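Review: Reren hymn and verse projection software, version 2

Our church moved from printed song sheets to a projector several years ago and has used Trunex for most of that time. The Trunex license came up for renewal in March, so I installed Reren on the same laptop and ran it for 9 services before deciding. These are my notes on it.

Installation

The installer is small and does not need an internet connection after the first activation. One license covers 2 machines, which suits a church with a laptop at the sound desk and a desktop in the office. Files are stored in a plain folder that can be copied to a memory stick. Trunex keeps everything in a single database file, and ours has been damaged by a power cut before.

Song import

I exported 106 hymns from Trunex as text and brought them into Reren in one batch. Verse breaks came across correctly in all but a handful. The faults were in hymns with a refrain printed only once, where Reren treated the refrain as a final verse. You fix this by marking the block as "repeat" in the editor and dragging it into the running order. Accented letters in the Latin titles survived. Copyright lines did not, and had to be typed in again from the hymnal.

Running a service

The operator screen shows the current slide, the next slide, and the full order of service down the left side. Advancing is by space bar or a presenter remote. The jump keys are useful: pressing 3 goes to verse three, R goes to the refrain, and B blanks the projector. There is a short fade by default, which I turned off. With it on, the new words arrive a little after the organ has started the line.

Scripture readings are split by line count. The default of six lines at 64 points was readable from the back pew in our building. Reren will sometimes break a slide in the middle of a verse, and I found no setting to prevent it. Psalms for responsive reading need bold type on alternate lines, and this has to be applied by hand every time.

Hardware

I tested with a Vandenberghe short-throw projector and an older Clornlow switcher. Reren found the second display each time. When the switcher was powered on after the laptop, the output came up at the wrong resolution until I restarted the program. Power up the switcher first. The cables, the remote and the spare lamp go back in the cupboard after the evening service.
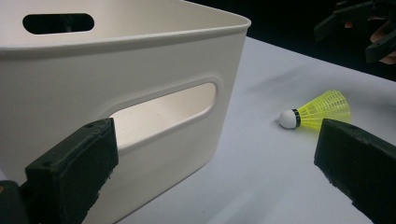
Verdict

Reren is faster to operate than Trunex and easier to back up. It is weaker on psalms and on copyright lines. For a church that sings mostly from one hymnal I would recommend it. If your services rely on responsive readings, wait for an update. We have renewed with Reren for one year.

Comments (3)

pewandpedal
Does it handle a hymn with two tunes? We need the tune name on the operator screen but kept off the projector.

Reply from the reviewer
Yes, put it in the notes field. It shows in small type under the title on the operator side only.

stmarks_av
Same problem here with verses splitting. I put a manual break before each long verse, which works but is slow for a whole chapter.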